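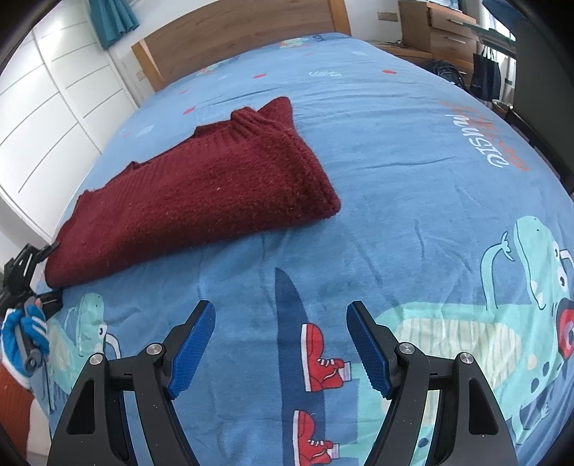 Section 3. Folding Knitwear for the Fisteseo Drawer Insert

Heavy sweaters take up more of the insert than any other clothing, and the way they are folded decides whether the drawer will close. Fold on a wide, flat surface at a comfortable height. A made bed works well, and the bedding does not have to be plain: a dark red sweater is easy to line up on a light blue children's duvet, even one printed with a cartoon dinosaur and red sneakers. Smooth out the duvet first so that ridges underneath do not throw off the fold.

Before you start

Empty any pockets and close all buttons and zippers. Check ribbed knits for lint and loose fibers, and go over them with a lint brush. Knitwear must be fully dry before it goes into the insert.

Folding a sweater

1. Lay the sweater face down with the neck pointing away from you. Smooth it from the center toward the sides with flat hands.

2. Fold one sleeve straight across the back. Turn the cuff down so that it lies along the side seam.

3. Fold the other sleeve across in the same way. Keep the two cuffs from stacking on top of each other.

4. Bring both sides in toward the middle until the sweater is as wide as the insert compartment.

5. Fold the bottom hem up to the middle of the back, then fold once more to the neck.

6. Turn the sweater over and place it in the compartment with the thick folded edge facing up.

Note: If the bundle comes out wider at one end than the other, the sleeves were folded at an angle. Open it back to step 2 and start again from there.

Note: Children's sweaters usually need only one fold in step 5.

Caution: Do not pull a sweater into place by a cuff or a corner. Ribbed edges stretch and may not return to shape. Slide both hands under the garment and lift.

Caution: Do not load the insert with more than 40 sweaters in total, and do not press down on a full compartment to make room.

Storage

For storage past December, leave the lid vents open and refold each piece along different lines when you next take it out. Replacement dividers are sold in packs of 3 under part number 3241. Cedar blocks are not included.

Continue to Section 4, Folding Pants and Jeans.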